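Comparing two hand-held grippers: the Stidon and the Auer

Posted in: grippers, bench notes
6 comments

Second part of the hand-held gripper comparison. The first part dealt with mounting and calibration. The two units are the Stidon, with a four-bar linkage on each side and flat pads, and the Auer, with a single sliding rail and curved fingertips. Both were used with the same wrist camera settings and the same Skosance logger, so any difference in the recordings should come from the mechanics or from my hand.

Weight and balance

The Auer is the lighter of the two, but its mass sits forward and the wrist notices by the tenth fold. The Stidon carries its bulk in the two round housings near the body. I could work with it for 57 minutes before wanting a break. The trigger travel is longer than I would like and there is no detent at half open.

Pad contact

Cloth is the difficult case. A rigid block tells you very little about pads, as almost anything will hold it. A folded T-shirt has to be pinched at one layer or at all of them, and the operator has to decide which before closing.

The Auer's curved tips pick up a single layer well and tend to drop a thick fold. The Stidon's pads stay parallel through the stroke, so a full stack of layers is held evenly. Single layers need a slight roll of the wrist to get one pad underneath.

I ran 94 picks with each unit on clothes and kept the failures in the log. Most of the Stidon failures were approaches that came down too flat, with both pads landing on top of the cloth. Tilting the tool forward before closing cured nearly all of them. The Auer failures were spread more evenly and I have not found one cause.

Camera view

The camera looks over the body and down between the linkages. With the Stidon open, both pads and the gap between them stay in view, which makes it easy to line up on the edge of a garment. The pivots and housings take up a good part of the lower image, so crop with care. Dark clothes against dark blue pads give poor contrast. A bright patterned bedspread underneath helps with the outline of the garment, though a doorway in full daylight will blow out. I now lock exposure before starting.
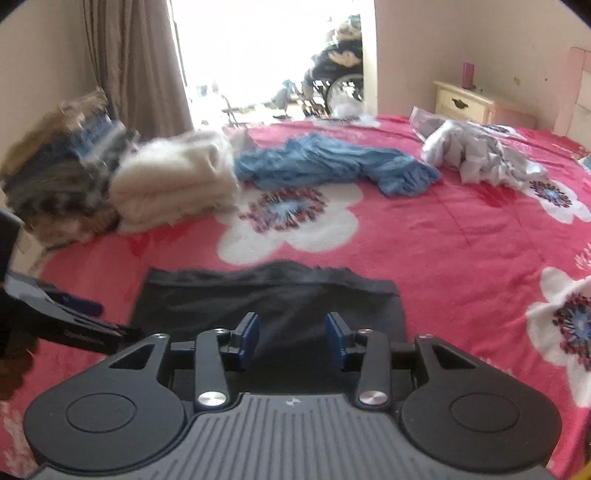
Logging and sync

The Skosance logger drifted by 10 milliseconds over a long session with the Auer and by less with the Stidon. I put this down to the encoder cable and will swap the two before saying more. Firmware was the same on both.

For the next round the Stidon stays on and the Auer goes back to Estorley for a new rail. Part three will cover pad materials.

Share this post
10 shares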